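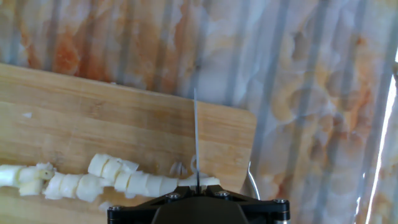
How do you look after a bamboo board? Wipe it down soon after use, stand it on its edge to dry, and give it a thin coat of food-safe oil when it starts to look pale.

## Boards & chopping, April

Quick page this, will tidy it up when I get a minute. Severin Kälin keeps asking what we do our prep on, so here are some notes.

**The board.** Light bamboo, rounded corner, fine grain running the long way. A few darker streaks in it. Lovely warm colour, nearly honey.

**The chopping.** White stuff in short chunks, all in a long row across the lower part. Soft, ragged cuts. Good enough for a pudding, nobody's judging.

**Underneath.** Cream, peach and rusty orange, with blue-grey stripes over the lot. Elif Naz Çınar wants the same for her kitchen in Figueroa, havent found out where it came from yet.

Bits people ask for:

- Oil: 50 ml does our board both sides, with some left over. Leave overnight, buff off in the morning
- Smells: half a lemon and salt, rub, rinse
- No dishwasher. Lost the Vellero one that way, split right up the middle
- Soft fruit last, onions on a diffrent board altogether
- Cut bananas go brown quick, so lemon juice on them if they're waiting for anything

Recipe for the 300 g banana loaf is on the Notgate page. More to add after the weekend.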